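Feven Gashaw
June

1/ OK I have been saving this up all week. I want to talk about party balloons, and specifically about how I finally learned to make a balloon garland that stays up, looks full and doesn't eat my entire Saturday budget. Long thread, get a drink!

2/ Background: my cousin had her baby shower at the Grulonness community hall and I said, with zero experience, "I'll do the balloons." I pictured a nice little arch. Her mother pictured something out of a magazine. I had one evening and a bag of 200.

3/ First lesson. Buy at least two sizes, and three is better. If every balloon is the same size your garland looks like a string of beads. I used big ones for the bulk, medium ones to fill in, and tiny ones tucked in at the end. The tiny ones are what make it look expensive, I swear.

4/ Second lesson: don't blow them up all the way. A balloon filled to the limit goes pear-shaped and thin at the neck, and it pops if you look at it funny. Stop while it's still round and has a bit of squish. The color is deeper that way too.

5/ I use a cardboard box with a round hole cut in it as a sizer. Inflate, drop it in the hole, let air out until it just passes through, tie. Takes a second and suddenly everything matches. My aunt thought I'd gone mad until she tried it and then she wouldn't give me the box back.

6/ Tie in pairs. Neck to neck, one knot. Then twist two pairs together and you have a cluster of four that grips the line all by itself. I had been threading single balloons on fishing line with a needle like it was a popcorn string. Hours of my life, gone.

7/ Pumps! I went with a small electric one from Lusex and I love it so much. It's loud (my dog moved out to the porch) but it fills two at a time. If you only have a hand pump, invite a friend with good forearms and promise them pizza.

8/ Colors. The shop on Kovačević Street has a whole wall of them and I stood there for ages. I ended up with cream, sage and light blue, plus a few in a dusty pink that my cousin picked. Four colors is plenty. Hold them together in daylight before you pay - mine looked totally different under the shop lights.

9/ Oh, and light blue on its own is so pretty. I almost did the entire thing in it. Put it against something dark and it really sings, which is why I'm now begging everybody to hang a plain black cloth behind their balloons.
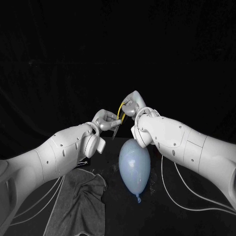 10/ Hanging it. Sticky hooks on a clean painted wall, one every couple of feet, and wipe the wall first or you'll hear the whole thing come down at midnight. On brick I gave up and borrowed a clothes rack. Worked great, very wobbly, keep it away from toddlers.

11/ Timing: regular air-filled latex looks its best for the first 24 hours indoors. Mine was still decent a few days later, just a little shrunken and dull. Outside in the sun is another story. Put it up late, in the shade, and bring spares.

12/ Cleanup matters too. Snip each one near the knot, let the air out slowly, and pick up every scrap, especially if there are pets or small kids in the house. Please don't let any go outdoors.

13/ Next up is my nephew's 7th birthday and he wants a rocket. A ROCKET. I've been watching the Starusum balloon tutorials at breakfast and I already have a plan for the fins - if you've ever made a cone shape that didn't flop over, tell me what you put inside it!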